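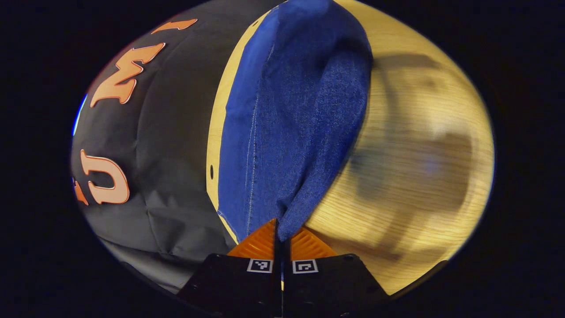

Leonilde Neves wants me to smell the jacket before I put it on. I had driven out to Tekisberg to ask her whether reproofing a raincoat at home does any good, and I'd barely sat down.

"Smells like nothing, right?" she says. "Now this one." The second jacket smells like a locker. She has had both for years, and the difference, according to her, is soap.

Neves repairs and cleans outdoor clothing out of the back half of a former shoe store. She used to sell the stuff too, and gave it up because she got tired of telling people a coat would do things she wasn't sure it would do. I liked her for that, though I'll admit I arrived with my mind mostly made up. I have bought three different bottles of waterproofing wash in my life and could not tell you that any of them worked.

So does she use it? "Some of it. Less than you'd think." Her view is that most leaking jackets are dirty jackets. Body oil and sunscreen get into the outer cloth, water soaks in where it used to bead up, and the owner decides the coat is finished. She washes it with a plain liquid cleaner, rinses it twice, dries it on low if the label allows and then flicks water at the shoulder. "If it beads, I hand it back. I charge for a wash. People look disappointed."

I asked how she could be sure the wash did it and not the dryer. She thought about that longer than I expected. "I can't, on any one coat. The heat helps. I've skipped it to see and the water sits differently." Had she written any of this down? She had not.

The numbers are where I have the most trouble. Drirkach, whose spray she keeps on the shelf, prints 3000 on the front of the can in type you could read from across the street. The back says this is a water column figure in millimeters, measured on treated fabric. Treated how, and how many washes ago, it doesn't say. Canditow sells a wash-in version with the same 3000 on it, and promises the coating will last 100 hours of rain.

"Whose rain?" Neves says, when I read that one out loud. "I don't use that number. I don't think anyone standing at a bus stop uses that number." But she also won't join me in calling it junk. A column test tells you how much water can press on a fabric before it comes through, and she thinks that's worth knowing about a tent floor. On a jacket, she says, the leak is nearly always at a seam, a zipper or the neck.

That sounded reasonable to me, and it also sounded like the sort of thing a person who gets paid to fix seams would say. I told her so. "Sure," she said. "Go look at your own coat, then."

I had it with me. She turned it inside out on the counter and ran a thumbnail along the tape at the left shoulder, and an inch of it lifted. There was my leak, or at least there was a place where a leak could be. I had treated that coat twice. No spray was going to stick the tape back down, and she seemed a little too pleased about it.

Her son Roman, who does the sewing two afternoons a week, disagrees with her on a few points and was glad to be asked. He thinks the wash-in products are worse than useless on a lined coat, as the lining drinks up half the bottle. "You end up with a waterproof lining and a wet sleeve," he said. She thinks he's exaggerating - she's done lined coats that way and had them come back fine. Neither of them could show me one.

What about the expensive end? There are coats on the market now rated past 20 times what a cheap one gets, and I wondered whether she saw those less often. She sees them more. "People who spend 1000 dollars on a coat bring it in. People who spent forty throw it out. So don't ask me which one lasts, I only get the one kind."

It was the best answer I got all day, and it cuts against a good deal of the rest of what she told me, which also comes from whatever happens to land on her counter. She shrugged when I pointed this out.

She quoted me a price for the shoulder seam and said it would be ready Friday. I asked whether it would hold. "A couple of winters," she said. "If you wash it."

I left the coat with her. It was raining a little when I got outside, April rain, and I walked back to the car in a sweater.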